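Dreltbridge Shared Supper
Minutes of the planning meeting held Dec 18, 2024, in the upstairs room

The meeting opened at seven. Eleven people were present. Apologies were received from the two Brestness drivers, who were out on deliveries.

1. Minutes of the last meeting

Accepted with one change. Under item 5 the word "weekly" should read "monthly." The paper copy in the binder has been corrected by hand.

2. Matters arising

The side door has been planed and now closes. The hall office has asked us to use the upper bolt only. The lower one catches on the mat.

The lost scarf from the November supper has still not been claimed. It will stay on the hook by the coats until the end of January and then go to the thrift shop.

The question of the second key was raised again. The hall office will not issue another one to us. Whoever opens up on supper nights will pick up the key from the office by four and put it through the slot afterward. This was agreed last spring and has not been happening.

3. Money

The balance stands at $774 after payment of the November food bill. The gas bill for the quarter has not come in yet and should be allowed for before anything is spent on equipment.

The suggested donation at the door stays at $4 for adults, with children free. One person thought the box should be moved farther from the entrance so that people who can't give don't feel watched. Others felt that if it was moved it would be missed altogether. It will go on the windowsill for the next supper and we will see how it does.

4. The November supper

The soup was well liked. The bread ran out before the second sitting, and the last table was given crackers. There was a long wait for dishes between sittings, which was put down to having only one person drying.

The potatoes were underdone. The large pot takes much longer to come to a boil than the two smaller ones did, and it needs to go on by three at the latest. A note to this effect has been taped inside the cupboard door.

Several families left before dessert. It was felt that the second sitting starts too late for young children, and that the first fills up with people who could just as easily come later. After some discussion it was agreed not to assign sittings but to say on the flyer that the first is a good one for families.

5. Tables and serving

For the past year everything has been served from the hatch. The line goes past the coats and out into the hallway, and people with walkers find it hard to stand for that long. The proposal was to put food in large bowls on the tables and let people help themselves and pass it along.

Points made in favor: it is easier on older guests, it frees two people from the hatch, and it gets people talking to the person next to them. Points made against: it is hard to judge portions, food cools faster in open bowls, and there is more to wash. Stew and soup would stay at the hatch in any case. Only salad, potatoes, rice, and bread would go out to the tables.

Deep bowls are better than platters for this. The platters we own are too shallow for salad, and half of it ends up on the cloth. Plastic was preferred over china for weight, at least for anything that has to be passed down a long table. 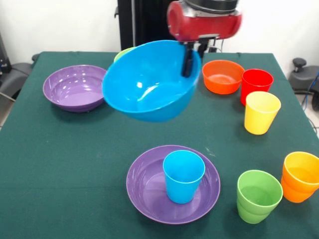 Siv Eide said that passing food along works for the people in the middle and badly for the people at the ends, who get whatever is left. At the Brestness suppers they start a bowl from each end at the same time, and she thought we should do the same or stay with the hatch. She also asked who would be looking after guests with allergies if nobody was standing over the food.

The first point was accepted. Each table will get two bowls of everything, one started from each end. On allergies, it was agreed that anything containing nuts will stay at the hatch and will be labeled there. Food going out to tables will be plain, with dressings in separate jugs. Guests who have told us about an allergy will be offered a plate made up in the kitchen, as now.

The change will be tried at the January and February suppers and talked over again at the March meeting. The vote was nine in favor and one against, with one person not voting.

6. Table covers

The paper rolls are nearly used up. A new roll costs more than it did and tears as soon as it gets wet. Cloth covers were suggested in their place. Dark colors were preferred – the pale ones borrowed for the harvest supper came back from the wash with beet stains and had to be replaced.
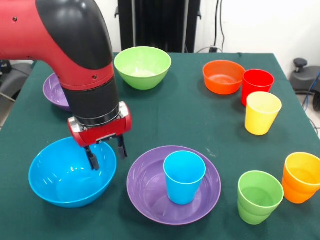

Washing is the main objection to cloth. The machine in the hall is not ours to use, and last time one person ended up doing all of it at home. The laundry on Steyn Street will do a bag of table linen at a flat price if it is dropped off before noon and collected the following day. If two people share the drop-off and collection, this seems workable. Until then the remaining paper will be used on the children's table and nowhere else.

Cloths should be shaken outside before they are bagged. Napkins will continue to be paper.

7. Rides

The Ratider minibus has been confirmed for January and February at the same rate as before. It will make one trip in each direction and will hold 18 people. The pickup order is to be reversed so that the people at the far end of Brestness, who have been getting on first and getting home last, have a shorter evening.

The driver has asked us to have people in the lobby with their coats on at the agreed time. In November the bus waited a long while with the engine running and there was a complaint from the house next door. Someone will go around the tables ten minutes ahead.

One regular has moved to the apartments behind the post office and can now walk. Her seat has been offered to the next person on the waiting list.

8. Flyers

The last batch of 1000 was too many, and there is still a box of them under the stairs with the old start time on it. The backs can be used for shopping lists and kitchen notes. A smaller run will be printed for the new year with the line about families and the first sitting, and with the phone number in larger type.

It was asked whether the flyer should mention that food will be on the tables. It was thought better to leave this off while it is being tried.

9. January menu

Lentil soup, baked potatoes, coleslaw, bread, and apple crumble. A meat option was discussed. Sausages can be had at a good price but would need the second oven, and the second oven door does not seal properly. Left for February.

We will plan for 40 at each sitting. Bread is to be doubled. The apples have been promised from two gardens and are already wrapped and in boxes, but they need looking over before the day, and any soft ones should be taken out and cooked first.

Crumble topping can be made the evening before. Coleslaw should be dressed at the last minute, as the November one was watery.

10. Kitchen rota

Two more people are needed for drying. Anyone who can give just the last hour is welcome to put their name down for that alone. The rota sheet is on the kitchen door and has gaps in it for both months.

Long hair is to be tied back and outdoor coats are to be left in the hallway. The chairs in the kitchen keep getting stacked in front of the fire exit. They go against the opposite wall.

11. Any other business

The piano has been tuned and may be played between sittings if the person playing checks with the tables nearest to it first.

The light over the back step is out again. This has been reported to the hall office, and a flashlight will be kept on the shelf by the door in the meantime.

A request was received to use the supper mailing list to advertise a craft sale. This was turned down. The sale can put up a poster by the entrance like anyone else.

12. Next meeting

To be held in the same room at seven, after the January supper. Please bring receipts.

The meeting closed at 8:35.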